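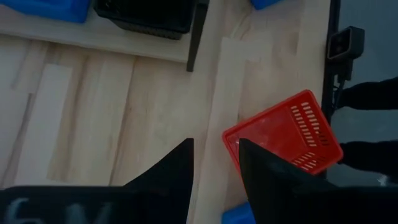 What is the Costovgate method in robot learning?

A way of teaching a robot arm to recover from its own bad grasps, by having a person take over at the moment things go wrong and saving only the rescue.

The Costovgate method is a training procedure for robot arms with two-finger grippers, described by Ivana Bravo and Lacey Parsons. It starts with a policy copied from ordinary demonstrations, which behaves well until it meets something its teachers were too skilled to show it, such as a missed handle.

Under the procedure, the arm works alone while an operator watches. When it begins to fail, the operator steers it back to a workable position and lets go. These corrections, called "amells" after the software that first logged them, are added to the training set. The successful parts of the run are thrown away, a choice the authors defended at some length.

In the main trial, 30 demonstrations were followed by 100 corrections. Success at picking up and moving small household items rose from 13 percent to 57 percent. The original report calls this result "encouraging," a word that later summaries have kept in quotation marks.

Critics noted that the operators improved during the trial too, and that the report did not measure by how much. A follow-up using the Fetis simulator found smaller gains. The Đỗ variant lets the arm ask for help itself, and early versions asked almost constantly.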